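Handout 3: Trays and table surfaces

Scope: serving and sorting trays used flat on a table. Lidded boxes are covered in August.

**Terms**

- *Rim*: the raised border. A low rim lets the hand slide items off; a high rim retains them.
- *Corner radius*: rounded corners wipe clean in one pass. Square corners collect crumbs and need a brush.
- *Footprint*: outer length times outer width, rim included. Record in millimeters.

**Placement**

1. Wipe the table and the underside of the tray.
2. Set the tray down with the full base supported. No overhang.
3. Leave clear table on at least one long side for items in transit.

For the Lalell exercise, the long side must measure 400 mm or less. Log the tray under code 2942.

**Color**

A pale tray on a white table gives low contrast at the rim. Check the edge by its highlight, and inspect the interior for specks before loading.

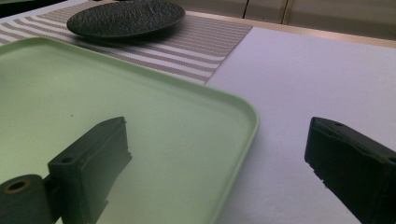 One student in the Altement section objected that a pale tray should be ruled out altogether, as clear items get lost on it. The objection stands for glassware. For the Nilier set, use any color and note it on the sheet.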